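13 June 2018

Sidebar widget, day two. The feed parser is finally reading the Oltbridge scores properly, all 3405 rows of them, and I have to say I did a little dance in my chair when the player names came through with their accents in one piece. (Lemlem Gebremichael, you were right about the encoding, and I owe you a coffee!)

Caching is still a bit of a muddle. I set it to hold the feed for 57 minutes, which felt generous, but the Tako theme reloads the widget on every page and seems to skip the cache completely. I tried moving the call into the options file and that helped on the front page, though the archive pages are as slow as ever. 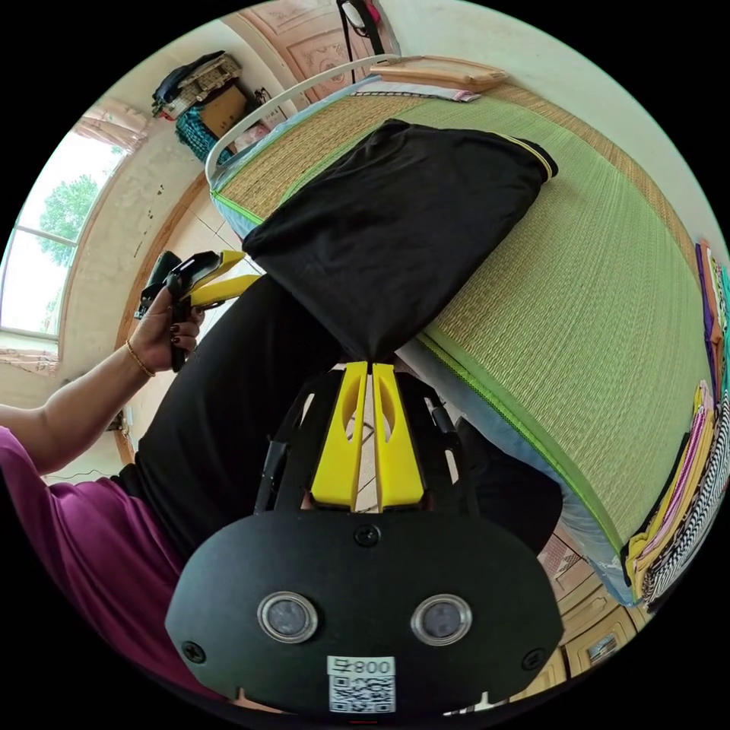 So for now I've capped the list at 1000 rows and show only the top eight in the sidebar, which looks rather nice in the narrow column. Still to do: the settings page forgets the profile name when you save twice, and I want to try the whole thing on the Hascombe test blog before anyone else installs it.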